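Jatix Soft-Goods Finger Set: Review
Tuva Strand, 12 Jan 2021
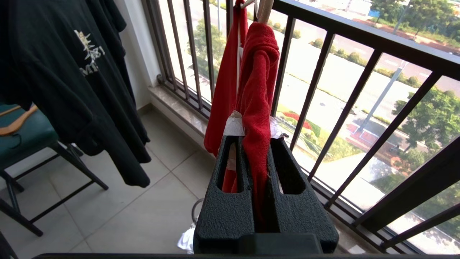 Slotted fingers closed on the lower part of a terry towel, balcony drying test.

The Jatix set is a pair of replacement fingers for parallel grippers, sold for textile handling. We bought ours in September and have put 953 grasps on it, mostly laundry: towels, T-shirts and other cotton.

The contact faces are matte black with a pebbled texture. Tall rectangular slots lighten each finger and leave the fabric partly visible to a wrist camera during the grasp. That helps when checking whether one layer or two has been picked up. The two fingers are not equal in width, so mark left and right before removing them for cleaning.

Terry cloth is the easy case. The loops catch on the texture and the towel holds at low closing force. At our lowest setting we recorded 77 slips in the full run, most of them on smooth knits. Raising the force fixed the knits but left press marks on thin cotton - these faded after washing.

Hanging items are harder than items on a table. Cloth looped over a hanger bar swings away on approach, and neighboring garments drift into the opening. We got better results by coming in low and closing slowly. The Sketia plug-in has a preset for this, but its default approach speed is too high.

Wear is light. Jatix recommends inspecting the faces every 300 grasps and rates the set for 4000. Lint collects in the slots and needs a stiff brush.

Ronja Sjögren ran the same garments with the Björklund pads. Those grip knits better and cost more, but they block the camera view completely.

Recommended for towels and heavy cotton. For thin knits, look at the pads first.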